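CHAPTER 7

Chores, Counters and Stockrooms: What Machines Can Do Today

Learning goals

After reading this chapter, you should be able to explain why ordinary chores are hard for machines, tell the difference between a demonstration and a working service, and read a published success rate with care. You should also be able to break a simple task, such as filling a snack tray, into the separate skills it requires.

Key terms: manipulation, grasp, clutter, deformable object, cycle time, intervention, success rate

7.1 An Old Promise

Machines have worked in factories for decades. They weld car bodies, paint panels and stack boxes on pallets, often for long hours and with very little variation. A reader who has seen such a line at work may reasonably ask why the same kind of machine does not yet clear a kitchen table or restock a shop counter.

The answer lies mostly in the surroundings. A factory line is arranged so that each part arrives in the same place, turned the same way. A home or a small shop is arranged for people. Goods are moved by customers, baskets are set down wherever there is room, and a packet that was full in the morning may be half crushed by noon. A person adjusts to these changes without much thought. A machine must find each object, decide how to take hold of it, and place it without disturbing its neighbors.

This chapter considers tasks of that kind. It draws on a teaching case, the Fovmont counter study, in which two arms were given the daily work of a small refreshment counter. The case is used again in Chapters 8 and 9, and students are advised to keep their notes from this one.

7.2 The Counter as a Test

A refreshment counter is a useful test because it brings many kinds of object together in a small space. Bottles are stiff and regular. Sandwiches are soft. Bags of crackers change shape when touched, and the best place to grip one bag may be a poor place to grip the next. Foil reflects light, which can confuse the sensors that judge distance. Clear plastic stands raise a similar difficulty, as a sensor may register what lies behind the stand and miss the stand itself.

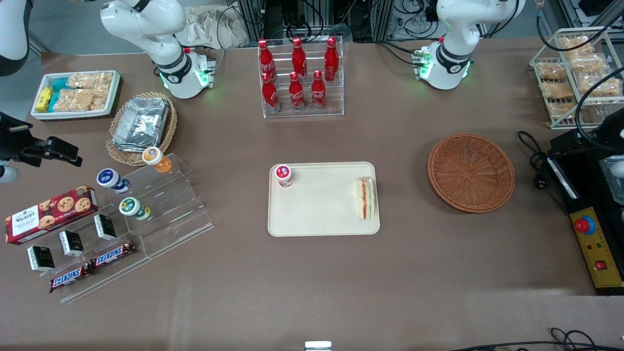

Figure 7.1 A refreshment counter set out for two-arm work, with bottles, packaged snacks, a sandwich wedge and an empty basket.

Consider a single order: one bottle and one chocolate bar, placed in a basket. For a store clerk this is one action. For the purposes of study it is better treated as a chain. The machine must locate the bottle among others of the same kind, grip it by the cap or the body, lift it clear of the rack, carry it over whatever stands between, and lower it gently. It must then repeat most of these steps for a flat object that offers far less to hold. A failure at any point spoils the order, even if every other step was carried out well.

The use of two arms widens the range of possible tasks. One arm may steady a container while the other fills it. It also adds a new duty, as each arm must keep out of the other's path.

7.3 Reading the Results

The Fovmont study recorded 900 orders. Of these, 354 were completed with no help from a person. The remainder required at least one intervention, which the study defined as any moment when an operator touched the goods, moved an arm or restarted the program.

Two readers may draw different lessons from these numbers. A shop owner will observe that a counter needing help with most of its orders does not save much labor. An engineer may observe that the orders were mixed, and that the total says little about any one type of product. Both readings are fair. The study's working log, dated 20 June 2023, listed soft packaging as the leading cause of intervention and recommended that bags and bottles be scored separately in later work.

Speed must be considered as well. The study allowed 20 seconds for each item — a generous limit by the standards of a busy counter. A machine that succeeds slowly may still be suitable for overnight restocking, where no customer is waiting.

7.4 Are They Ready?

The position taken in this book is a cautious one. Machines can now perform a number of household and shop-floor chores under supervision, with known goods and a prepared layout. They cannot yet be left alone with the full range of objects found in most kitchens and stores. The sections that follow examine sight, grasping and recovery from error in turn. The Solanki laundry case, in Section 7.8, applies the same questions to cloth.

Before You Continue

Choose a chore that you perform every day. Write down each separate movement it requires, and mark those in which you rely on touch more than sight. Keep the list for use with Section 7.5.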